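Home | Kitchen | Laundry | Garden | Odds & Ends

Fruit out of the bag, and other small jobs for the kitchen table

4 min read

I'm a terrible one for leaving shopping where it lands. The cupboard stuff gets put away because it's dull and I want it out of my sight, but the fruit sits in its bag on the side until somebody goes rummaging for an apple and finds a squashed plum at the bottom. So in May I started doing fruit first, before the kettle even goes on, and I've stuck with it – which is more than I can say for the sourdough.

The trick, if you can call it one, is to use a plate. I had a lovely deep bowl from Kallness and I was very fond of it, but a deep bowl is where soft fruit goes to die. Everything heavy rolls on top of everything tender and you don't see the damage until you smell it. On a plate it's all one layer. You can see what wants eating, and you can pick up the mango and give it a gentle squeeze without starting an avalanche.

I put the bag down flat, right beside the plate, and lift things across one at a time. Big ones go round the outside and the little ones can nestle in the middle, where they won't roll off. Four or five pieces is plenty for one plate. The rest can wait in the fridge drawer (not bananas, please, they go a horrible colour).
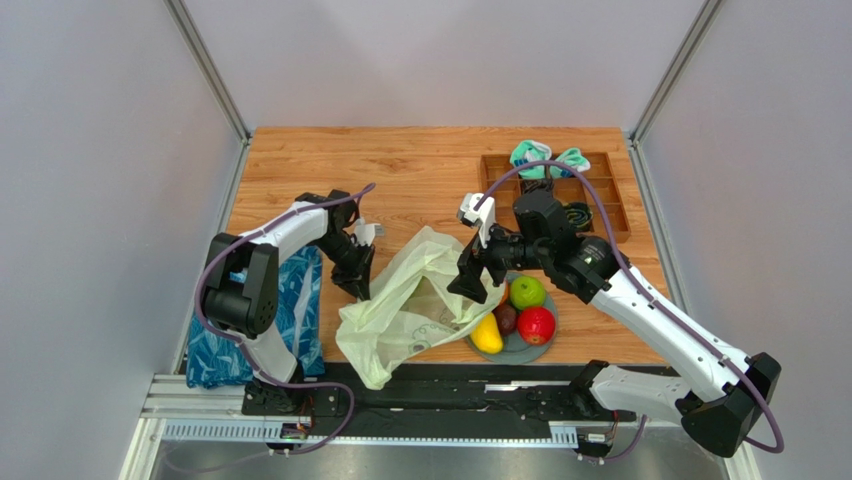

Érica Pacheco wrote in to say she keeps her limes well away from the plate altogether, as they go hard as golf balls in her warm kitchen, and that a lidded tub in the fridge keeps them juicy for weeks. She leaves mangoes out until they give a little near the stalk, then chills them.

I've tried the lime thing now and I'm a convert! I do still leave one out, mind you, for whoever fancies a gin and tonic. If yours has already gone hard, roll it under your palm on the worktop before you cut it and you'll get a good deal more out of it.

Now, the bags. Thin plastic ones are worth keeping if they're clean, and I use them for muddy carrots, wet swimming things and lining the little bin upstairs. Shake the crumbs out, turn it inside out if it's sticky, wipe and hang it over a tap until it's properly dry. Then smooth it flat, fold it lengthways into a strip and roll it up. I used to stuff them all in one big bag under the sink and when I finally emptied that cupboard there were 272 of them. I've never told my mother.

The other thing I'd not be without is a wooden tray with dividers. They're sold for cutlery or beads or goodness knows what, but I've had one on the go for years as a sorting tray. Socks, spare cables, batteries, the odd key. Coil a cable loosely before it goes in its section, and don't wind it tight round your hand or it'll kink at the plug end. Odd socks get 2 weeks with me and then they're dusters.

If the dividers are grubby, a dry paintbrush gets into the corners far better than a cloth does. Don't soak the wood. Mine had a bath once and the bottom has never sat level since.

Next time: getting candle wax out of a tablecloth, and what I did to the iron.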